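July 12, 2018

Second day on the Grenero head that came in with the "touring spec" mod. The band it belongs to, Jilura, go back out in December and want it at 6 ohms for a hired cab. I have my doubts. The sticker inside claims 60 watts clean. On the dummy load it starts to flatten well short of that, and I'd like to see the meter that said otherwise.

Hum is the real complaint. The note with it blames the power at Plerninham, where they did the last run of shows. Every amp that comes in has bad venue power in its history. This one hums on our bench as well, with nothing plugged in, so I'm leaving Plerninham out of it for now.

Swapped the first preamp valve. No change. Swapped it back. Lifted the heater centre tap, cleaned the joint, put it down again. Slightly better, or I wanted it to be. Need to measure before and after next time and stop going by ear.

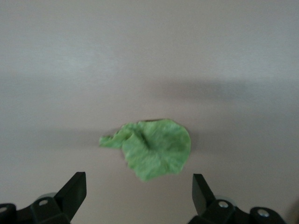

The reverb tank is a Wannasri, fitted during the mod. Supposed to be quieter than the stock one. Turned it through 90 degrees and the hum dropped a fair bit, which points at the mains transformer being too close. Whoever did the mod put it where there was room. Unplugged the tank completely and there is still some left, so that's two faults at least.

Left it running for 20 minutes at half volume. No crackle, bias steady. The intermittent cut-out they mention has not shown up once. Could be a lead. Could be the standby switch, which feels gritty. Not ordering a switch on a feeling.

To do: scope the heater supply, try the tank at the far end of the cabinet, check the output transformer has any tap that suits the hired cab before anyone promises them anything.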